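Garment state estimation

June 14, 2019
By the Gulside editors

Garment state estimation is the part of a robot laundry or clothes-handling system that works out, from camera images, what a piece of clothing is doing at the moment – which way it faces, where its sleeves and collar have gone, and how it is folded or bunched. It sits between plain object detection, which only says that there is a dress on the table, and grasp planning, which needs to know what spot on the dress to take hold of. Most people who come to the field from rigid objects are surprised by how much of the work ends up here.

A mug has a position and a direction it points in, and six numbers will describe both. A dress has no such short description. It can be draped, crumpled, turned partly inside out or lying on top of its own sleeve, and each of these calls for a different first move. Software for the job therefore falls back on simpler stand-ins for the full shape of the cloth, and the two used most often are keypoints and meshes.

Keypoint methods look for a fixed set of named places, such as the shoulder seams, the lowest point of the neckline, the sleeve openings and the two corners of the hem. The Tillo package, which many student groups start with, uses 16 of them for a short-sleeved dress. Each point comes with a confidence score and a flag saying whether the point is in view, hidden under cloth, or outside the image altogether. That last case matters a good deal with long garments and close cameras, where the hem is often missing from the picture and the planner has to be told so plainly.

Mesh methods fit a flexible net of small triangles to the visible surface. Bretell, the best known of these, uses a net of 700 vertices and pulls it into place over 20 rounds of adjustment. The result is richer than a handful of points, and it gives a reasonable guess at cloth that has slipped beneath other cloth, but it is slower and can settle happily into a wrong answer when a sleeve is doubled back on itself. Quite a few systems run the keypoints first and use them to give the mesh a sensible starting place.

Patterned fabric is a mixed blessing. Evenly spaced dots or checks make it easier to follow how the surface bends, because the spacing appears to tighten and stretch across a fold. The same regularity can fool a matching step, though, as one dot looks very much like its neighbor, and a tracker may slide over by a whole row without noticing. Plain linings and collar bands help here, and so do tags.

Other things on the table are a second source of trouble. Straps that run under a sleeve break up its outline, and dark trim may be taken for a shadow or a part of the garment. The Tsegaye segmenter, released in April, deals with this by labeling the clutter before any keypoints are sought – a small change in order that has since been copied widely. Its default setting averages the labels over 30 images.

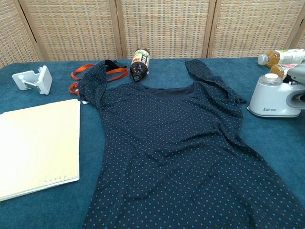
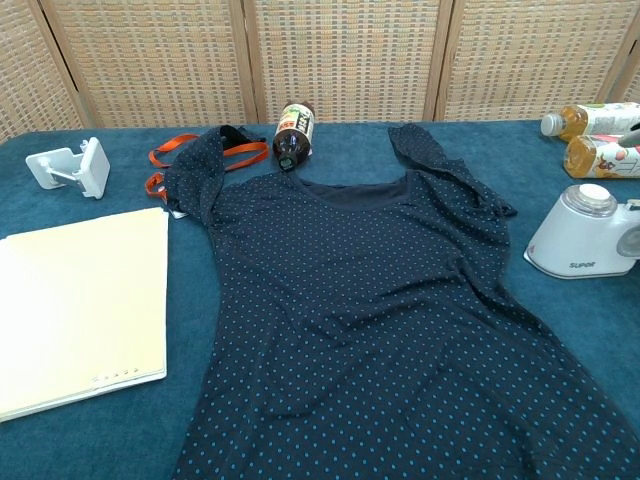 Navy dotted dress on a teal cloth, neckline toward the back of the table, with an orange strap running under one sleeve and the hem out of view.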